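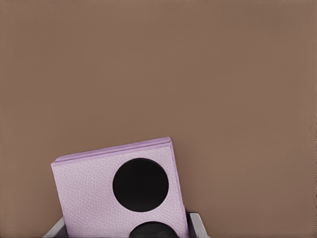
# Hunby library will open until nine in the evening from November

The public library in Hunby will stay open until nine o'clock on four evenings a week, starting in November. The town council agreed to the change at its last meeting, after a trial in the spring which brought more visitors than the library had expected.

At present the building closes at half past five. Many people who work in the town, or who travel to work by train, have said for a long time that they can never get there before the doors are locked. During the trial, which lasted 12 weeks, the library counted around 2,000 visits after closing time. Most of these were by people between eighteen and forty years old, a group that the library sees very little during the day.

"We thought that students would come, and they did come," said Roksolana Karpenko, the head librarian. "But we also had parents who brought small children after supper, and men from the bakery who start their work at night and wanted to read a newspaper before. I did not know these people. Now I know some of their names."

The later hours will apply to the main reading room, the children's corner and the six computers on the ground floor. The local history room upstairs will keep its old hours, as the papers there can be used only when a trained member of staff is present. Those who wish to look at parish records or old maps should still book a place in the morning, by telephone or at the desk.
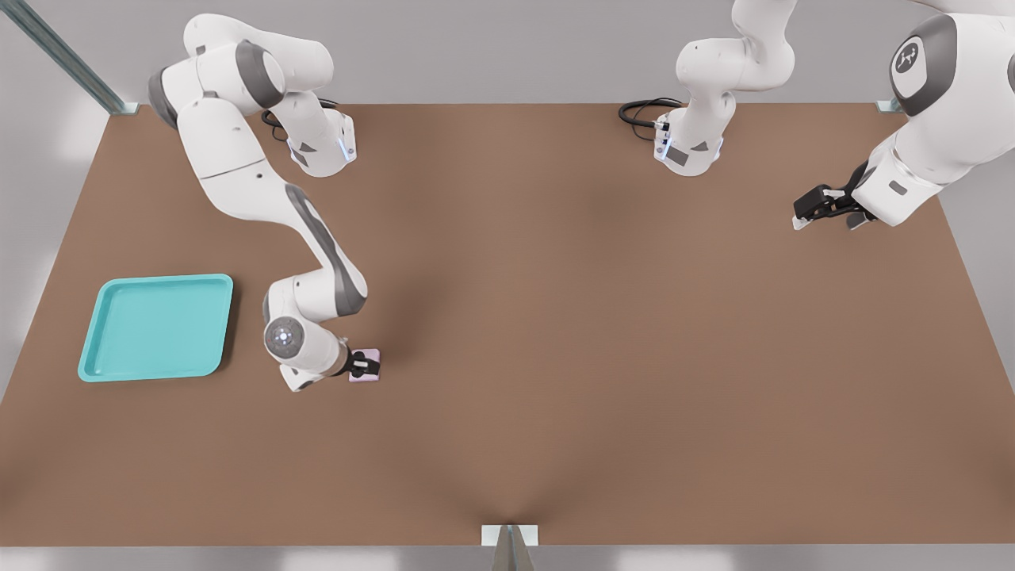
The cost of the change was discussed for more than an hour at the council meeting. Two new part-time posts will be needed, and the heating will run longer in winter. Irfan Butt, who spoke for the finance office, told the members that the money will come from the sale of the former post garage on Meng Street, and that it is enough for 24 months. After this time the council must decide again.

Not all members were content. Hernán Castaño voted against the plan and said that the two village branches should be helped first. The branch at Evosska has been open only one afternoon a week for the past three years, and its roof needs repair. "I like the library in the town and I use it," he said. "My question is who will pay for the bus, if you are seventy years old and you live in Evosska." He asked for a report on the village branches before the next budget, and this request was accepted by all sides.

The book bus, which visits both villages every second week, is not affected. Its timetable stays the same until the spring.

Readers will also find some smaller changes. It will be possible to borrow 12 items at one time, where the limit was eight. Fines for children's books have been stopped completely — a book which is lost must still be paid for. The coffee machine near the entrance has been taken away and will be replaced by a small counter run by Trivero, the café on the market square, which will serve hot drinks and soup until eight. Food may be eaten at the tables by the entrance but not in the reading room. 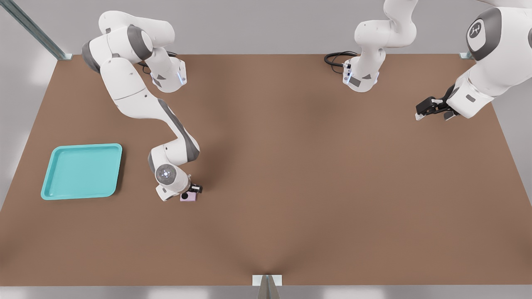
A programme for the evenings is being prepared by Misaki Miyazaki, who joined the library staff in the summer. The first weeks will include a reading group for people who are learning English, a chess evening and a talk on the history of the river mills. There will also be help with official forms, which was the most requested service during the trial. All of it is free, but places for the reading group are limited and names should be given at the desk.

The talk on the mills will be held by Kamrul Ekanayake, a retired teacher who has collected more than 1,000 letters and postcards from families who worked along the river. He has promised to leave the collection to the library, and a part of it will be shown in the glass cases by the stairs during the winter. He would be glad to hear from anybody who has similar letters at home, also when they are damaged or difficult to read.

One matter is still open. People who live behind the library have asked that the back gate be closed at the usual time, because cars use the small lane when the car park is full. The council has answered that the gate will be locked at six and that evening visitors should come in from the market square. Bicycles can be left under the roof at the side of the building, where a second lamp will be put up before the new hours begin.

Library cards which ended during the year can be made valid again at the desk without a fee until the end of November. New readers should bring a document with their address. Children under fourteen can have their own card, with the signature of a parent, but after seven in the evening they must be together with an adult.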